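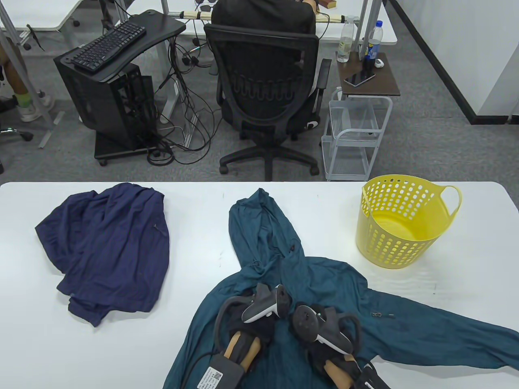
Jackets and hoodies: your questions answered

I get asked the same things every week at the Flandstead wash and fold table, so I've finally typed them up. If yours isn't on the list, come and find me on a Thursday (I'm the one with the tea).

Do I need to do zips up before washing?
Yes please! An open zip chews at everything else in the drum. Do it right up to the top and turn the jacket inside out while you're there.

How do you fold a jacket with a hood?
Lay it out flat with the hood pointing away from you, smooth the body down with your hands, then bring the sleeves in across the front. I fold the hood down last, over the sleeves, and then bring the bottom up to meet it. Felista Kioko rolls hers into the hood instead and I have to admit it's very neat, but mine always come undone.

What about drawstrings?
Pull both ends level and knot them loosely before the wash. If one does vanish inside the hood, a safety pin through the end will get it back (eventually).

Can I leave things in a heap and sort them out later?
You can, and I do, but creases set in quickly. Give each one a good shake first and it won't be half so bad.

Why do you like baskets with holes?
Air gets through, so clothes that are a tiny bit damp don't go musty. I like a round yellow one myself, mostly because I can spot it from across the room.

How many jackets can I bring?
Up to 8 per visit, and no more than 4 of the big padded sort. They take up so much room!

Can I drop off for somebody else?
Of course, just put their name on the bag. Boglárka Antal looks after the collection shelf and she'll hold things for two weeks.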